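Ovbridge substitui copos de plástico por copos de papel em todos os pontos de café

Medida entra em vigor em setembro e abrange os 14 pontos de café dos edifícios de Flomton e Walgate

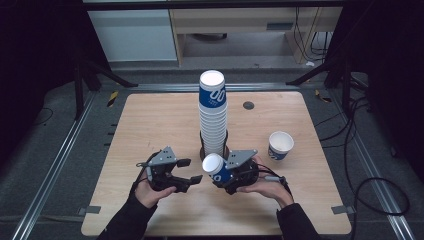
A Ovbridge, empresa de gestão de espaços de trabalho partilhados, anuncia que a partir de setembro deixará de disponibilizar copos de plástico descartáveis nos seus edifícios de Flomton e Walgate. Os pontos de café passam a ser abastecidos exclusivamente com copos de papel brancos, com banda azul, dispostos em pilha num suporte de arame preto colocado sobre a mesa.

O novo modelo de serviço resulta de um período de ensaio realizado no edifício de Walgate, durante o qual foram utilizados 3189 copos. O ensaio permitiu definir a quantidade a manter em cada mesa e a frequência de reposição ao longo do dia. Os copos são guardados em mangas de 50 unidades no armário de apoio de cada piso, e a reposição será assegurada pela equipa de limpeza às 8h00 e às 13h30.

"Os utilizadores pediam-nos mesas mais arrumadas e copos que estivessem sempre à mão. O suporte mantém a pilha direita e ocupa pouco espaço", afirma Irja Rissanen, diretora de serviços da Ovbridge. "Durante o ensaio recebemos também várias queixas sobre copos deixados nas mesas depois de usados, e por isso revimos o sistema de recolha."

O fornecimento ficará a cargo da Deng, que já abastece a empresa de café, chá e açúcar. O contrato prevê entregas semanais e a retirada das embalagens de cartão vazias. Os copos de plástico ainda em armazém serão escoados até ao final de agosto.

Junto de cada ponto de café será instalado um recipiente próprio para copos usados. A Ovbridge solicita aos utilizadores que esvaziem os copos antes de os depositarem e que os encaixem uns nos outros, de modo a reduzir o volume recolhido. Copos limpos que tenham sido retirados da pilha não devem voltar ao suporte.

A medida abrange os 700 postos de trabalho geridos pela empresa nos dois edifícios. As salas de reunião reservadas com serviço de café continuarão a dispor de chávenas de louça, mediante pedido efetuado na receção até às 17h00 do dia anterior. Quem preferir utilizar caneca própria poderá guardá-la nos armários dos pisos, devidamente identificada.

Os pedidos de esclarecimento podem ser apresentados na receção de qualquer dos edifícios ou dirigidos ao gabinete de comunicação da Ovbridge.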